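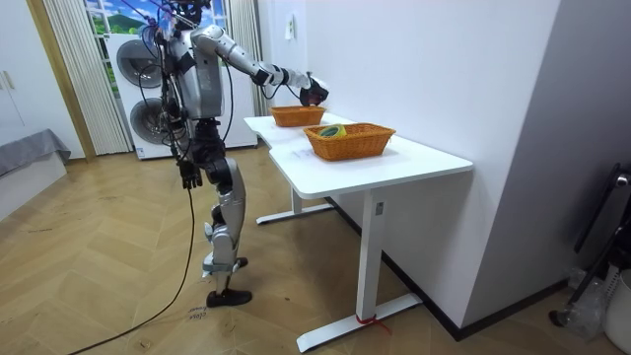
*A silver and black robot with one arm stretched out over a white desk.*

# How Does a Video Game Know You Hit a Wall?

When you walk into a real wall, you stop. The wall is solid and so are you. In a video game, the wall is a picture and so is your character. Two pictures can slide right over each other. Something has to tell the game, "Stop, there is a wall in the way."

Programmers call this **collision detection**. A collision is when two things bump into each other. Detection means noticing it.

## Invisible boxes

Game characters can have very complicated shapes. Think of a dragon with wings, claws and a long tail. Checking every little spike on that tail would be a lot of work for the computer.

Most games use a shortcut. The programmer puts a simple invisible shape around the character, like a box, a ball or a pill. The computer checks the simple shape and ignores the fancy one. Many people call it a **hitbox**.

Yusri Tambunan is a programmer on *Clilau*, a game about a fox who delivers mail in the mountains. The fox you see on the screen has ears, whiskers and a bushy tail. The fox the computer checks is made of 2 shapes: a pill for the body and a ball for the head.

"The tail has no shape at all," says Yusri. "It goes straight through doors. Players hardly ever notice."

## Checking again and again

A game is like a flip book. It shows you one still picture after another, so fast that it looks like things are moving. *Clilau* shows 30 pictures every second. Each picture is called a frame.

Before each new frame, the game does these jobs:

1. It looks at which buttons you are pressing.
2. It works out where the fox wants to go.
3. It checks if any of the fox's shapes would overlap something solid.
4. If they would, it moves the fox back until they don't.
5. It draws the picture.

Then it starts over. If you hold the stick forward and run at a wall, the game keeps pushing the fox back out of the wall, 30 times a second. On your screen it looks like the fox is standing there.

## Too many things to check

One town in the game, called Durnmont, has nearly 100 objects in it. There are barrels, carts, fences and a well. Checking the fox against every one of them for every frame would be a waste of time, and most of them are far away.

So the town is cut up into squares, like a checkerboard. The game finds the square the fox is in and checks only the things in that square and the ones next to it. A barrel on the other side of town can wait.

## When it goes wrong

Sometimes a character moves so fast that it is in front of a wall in one frame and behind it in the next. It was never inside the wall when the game checked, so the game missed it. This problem is called **tunneling**. A thin wall and a fast character make it more likely.

Ajith Poduval tests games at Brekotwood, the studio that makes *Clilau*. Last November he found that the fox could ride a sled down a hill and go straight through the post office. It took him 6 tries to make it happen again, and he wrote down each one so the programmers could see what he did.

There are different ways to fix tunneling. You can make the wall thicker. You can set a top speed. You can also have the game draw an imaginary line from the old spot to the new spot and check if the line crosses anything. Yusri used the line for the sled.

## Try it yourself

You need squared paper, a pencil and two coins.

- Draw a wall one square thick across the page.
- Put one coin a few squares in front of it. This coin is your character.
- Move the coin one square at a time toward the wall. After each move, check if it is on the wall.
- Go back and try again, moving four squares at a time. Did you land on the wall or jump over it?
- Use the second coin to mark where you were before each move. Draw a line between the coins and see if it crosses the wall.

## Words to know

**Collision:** two things bumping into each other

**Frame:** one still picture in a game – lots of them in a row look like movement

**Hitbox:** the simple invisible shape the game checks

**Tunneling:** going through something because you moved too far between two frames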